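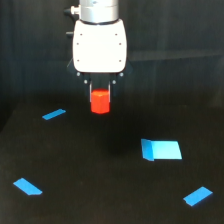
Teaching pick and place by remote control, how many demos and where do I put the block?
Posted in Robot Learning, July 2020

Hi all! I finally have my arm following a hand controller and I'm hooked. The task is as simple as it gets: grab a red block, lift it, set it down somewhere else. I've recorded 105 runs so far and the policy I trained reaches for the right area, then closes a little to one side of the block. Do I just need more runs, or am I recording them wrong? Would guiding the arm by hand be better?

Windosus

Love this stage, it's so much fun! 105 is a fine start. I got a decent grasp at 500, but what helped most was changing how I drove. 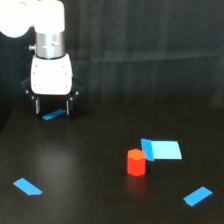 Start positions matter more than the total. If you always begin with the gripper over the block, the policy never learns how to get there from anywhere else. Begin some runs with the fingers open above one of the blue tape strips, well away from the red block, and come across from there. Then do the same from another strip. Slow down for the last bit before you close — and please keep a few runs where you miss and correct yourself, those are gold!

Núñez

more data. I have over 3,000 and it still misses sometimes lol

Bison

Hand guiding is great for feeling out the motion, but your arms end up in the camera view, so I'd stay with the remote. Also check the lag between your video and your joint log. Mine was bad enough to look exactly like your sideways miss, and fixing it beat another week of recording!

Minus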